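This site uses cookies to remember your settings and keep you logged in. Accept all | Manage preferences

Hand-held grippers: Plomeck vs Vedholm for collecting demos

tarn_loop wrote:
We're choosing between the Plomeck and the Vedholm hand-held grippers for recording household tasks. Both use printed marker cubes for tracking. I've had one of each since Thursday. The Vedholm is lighter but the trigger is stiff. The Plomeck opens wider and the pads are easier to swap. Has anyone used either for full days?

gantry_sue wrote:
Plomeck, 3 months. The pads wear at the tip first. We replace them every 2,000 grasps and keep a tally on the case. Tracking is fine as long as you don't hide the cubes from the head camera with your own wrist. People do that a lot when they reach down low.

oddbearing wrote:
I'd go the other way. We had both and sent the Plomeck back. The wide opening is no use if the fingers flex, and ours flexed on anything heavier than a full mug. The Vedholm trigger loosens up after a week.

gantry_sue wrote:
Ours don't flex. Did you have the older fingers? They changed them in May.

oddbearing wrote:
Might have been the older ones. I still wouldn't pay for them twice.

kelp77 wrote:
Look at the camera before the gripper. We ran a Sheehan head camera at 33 frames a second and lost the markers whenever someone moved fast. Putting more light in the room helped more than changing the hardware did. We also tried Skukia's controller box and it dropped the sync signal twice in one afternoon.

tarn_loop wrote:
Thanks. We have the Skukia box as well and haven't seen that yet. Which firmware?

kelp77 wrote:
Whatever it shipped with. I didn't update it, so take that with some salt.

mk_halyard wrote:
I don't agree that light is the main thing. Cube size matters more. With small cubes we got jumpy poses past arm's length, even next to a window. Print them as large as the mount allows and check they're flat.

tarn_loop wrote:
Fair point. I did roughly 50 runs with each gripper at a low table and the bad tracks were nearly all at the start, before the hand had come up into view. I'll try larger cubes next, then swap the cameras over and run the same tasks again. If the Plomeck fingers still hold up after that, I'll order more of them.
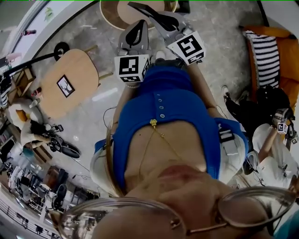 The other thing I want to check is wrist ache, as the Plomeck carries more of its weight at the front. I'll post the numbers for both when I've got them.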